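30 oct 2022
Publicado por Enis

Orden y limpieza de una mesa blanca con objetos variados

Tengo una mesa auxiliar de tablero blanco liso, pegada a la pared, que se usa a diario y acumula cosas pequeñas: bolígrafos, una cajita negra y roja con un 5 grande, un peluche con forma de melocotón y un cesto de plástico color crema que debería servir para recogerlo todo. Quiero fijar un procedimiento de limpieza que no raye la superficie. Dispongo de un cepillo de cerdas gris oscuro y mango verde. Mis dudas son el orden de las operaciones, si el cepillo es adecuado para el tablero y si puede guardarse en el mismo cesto que el resto.

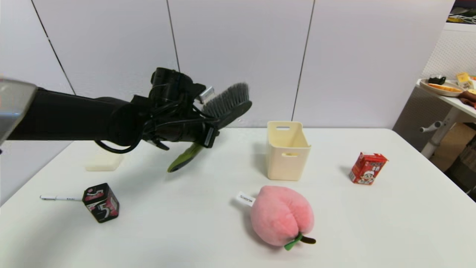 Categoría: Hogar > Limpieza > Superficies

El tablero es de melamina, según la ficha de Florkell, que es donde lo compré en junio. La ficha no menciona cepillos, solo prohíbe los abrasivos en polvo. Hay marcas de tinta cerca del borde delantero y una zona mate que atribuyo a una limpieza anterior con un producto de horno.

Despina Crăciun
30 oct 2022, no: primero el material. La melamina admite cepillo de fibra sintética blanda, pero la dureza de la cerda no se deduce del color. Pruebe en la cara inferior del tablero, con agua y sin presión, y mire la zona a contraluz.

Procedimiento que aplico:

Retirar todos los objetos y dejarlos fuera de la mesa. Quitar el polvo en seco con microfibra. Preparar 500 ml de agua templada con 2 ml de jabón neutro. Pasar un paño escurrido desde el fondo hacia el borde delantero. Aclarar con otro paño y secar enseguida, sobre todo en los cantos, que es por donde entra la humedad.

El cepillo lo reservaría para el cesto. Los huecos de las asas retienen suciedad en el borde interior y ahí el paño no llega bien. La tinta se trata con alcohol isopropílico en un algodón, toques cortos. La zona mate no se recupera: es pérdida de acabado.

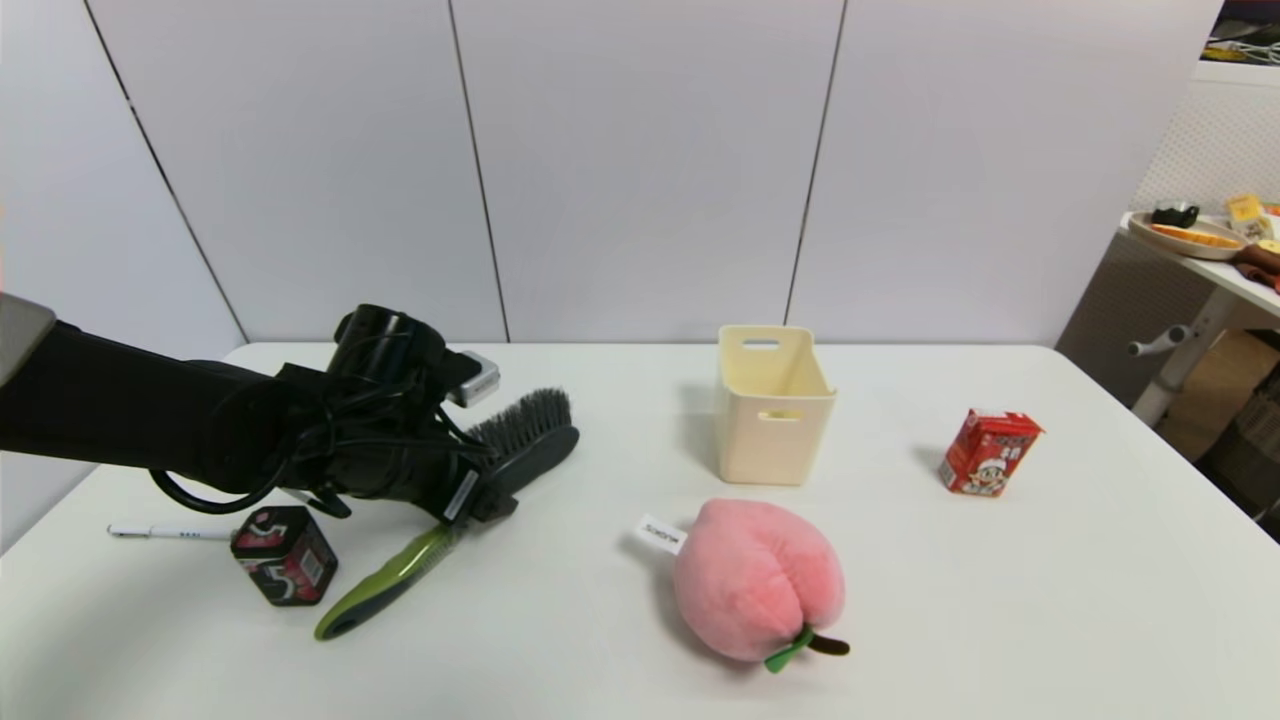 ¿Cada cuánto conviene lavar el cesto de plástico?
Una vez al mes con agua jabonosa es suficiente si solo guarda objetos secos; si también guarda útiles de limpieza, cada semana.

Mihăilă
Yo paso una toallita y listo. El peluche lo metería en la lavadora dentro de una funda, a 30, pero mire la etiqueta.

Kesulia
De acuerdo con Despina salvo en un punto: el jabón se queda corto si hay grasa. Uso 200 ml de agua con una cucharadita de bicarbonato bien disuelto, y aclaro dos veces. Sin disolver raya. En cuanto al almacenaje, el cepillo aparte, colgado con las cerdas hacia abajo hasta que seque. En el cesto, los bolígrafos con capuchón y la cajita cerrada. El peluche, encima o en otro sitio, pero nunca junto a un cepillo húmedo.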